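Sideline Tablet Latency in College Football: Replacing Printed Formation Sheets at Setedham
Jomar Dumlao, Senior Project Report, Department of Computing

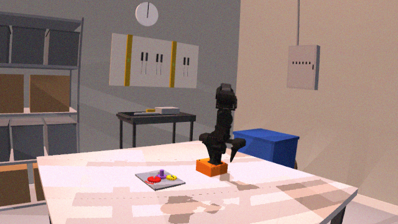
Figure 1. Simulated arm and gripper above an orange block on a pale table.

Abstract

The Setedham football program has used printed formation sheets on the sideline for many seasons. A camera operator in the press box takes stills before and after the snap, a printer near the bench produces them, and a student runner puts them in a binder. This report covers the design and testing of a tablet system, named Cirulby, that sends the same stills over a closed wireless network. Cirulby cut the median delivery time from 100 seconds to 19 seconds. It did not match the printed sheets for readability in direct sun.

1. Background

Coaches use the stills to check how the opposing defense lines up and how it shifts after the snap. A sheet is useful only if it arrives before the next series begins. Under the printed process, sheets for the last plays of a short series often reached the bench after the offense had gone back on the field. The coaching staff also reported smeared pages in rain and pages filed in the wrong order.

Conference rules at the time of the project allowed still images on the sideline but not video. The tablets therefore had to be limited to stills, and all other functions had to be locked.

2. System design

The press box station is a laptop connected to the existing end zone and sideline cameras. The operator presses one key before the snap and another after it. The software tags each still with quarter, down, distance and drive number, compresses it, and places it in a queue on the local server. The server is a small fanless unit mounted under the press box counter.

Two wireless access points cover the home bench. They run on a separate channel from the stadium's public network. The tablets poll the server every two seconds and store all received stills locally, so a dropped connection does not remove images already delivered.

The viewing application, Grillska, shows pre-snap and post-snap stills side by side. A coach can zoom, draw on the image with a stylus, and mark a play for later. Drawing is stored on the tablet only. An early version synced drawings between tablets, but this doubled the network load and was removed.

Each tablet sits in a rubber case with a hand strap. Battery life in the cases was measured at a little over five hours with the screen at full brightness.

3. Test method

The system was tested at two scrimmages and one full game at Evangelista Field. The printed process ran in parallel at all three. Delivery time was measured from the operator's second key press to the moment the still could be opened on a tablet, or to the moment the printed page was placed in the binder. Tablet times came from the server and device logs. Print times were recorded by hand with a stopwatch.

A total of 766 stills were sent. Of these, 173 were sent during the full game, which had an evening kickoff on a Friday.

4. Results

Median delivery time for the tablets was 19 seconds across all sessions. The slowest single delivery was 131 seconds and occurred in the second quarter of the full game, when one access point restarted. Stills queued during the restart were delivered in the correct order once it came back up.

The printed process had a median of 100 seconds. Two paper jams at the first scrimmage were left out of this figure.

Readability was rated by four assistant coaches on a five-point scale. In shade and under lights, the tablets were rated equal to or better than paper by all four. In direct afternoon sun, three of the four preferred paper. A matte screen film was fitted before the second scrimmage and raised the ratings slightly, but it made stylus input less accurate near the edges of the screen.

5. Problems found

Login. The tablets locked after ten minutes without use and asked for a passcode. Coaches wearing gloves could not enter it. The lock time was extended to four hours for game sessions.

Tagging errors. The operator had to enter down and distance by hand. Errors were most common after penalties. A correction key was added, but a corrected tag does not reach a tablet that has already stored the still.

Placement. The access point at the north end of the bench was blocked when players stood in front of it. Raising it to the top of the equipment cart solved this.

6. Further work

The correction problem in Section 5 should be fixed first, by having the tablets check tags again at each poll. A second server would remove the single point of failure in the press box. The away bench has not been surveyed, and no tests were run in rain or in temperatures below freezing. Until those tests are done, the printer and binders should stay on the sideline as a backup.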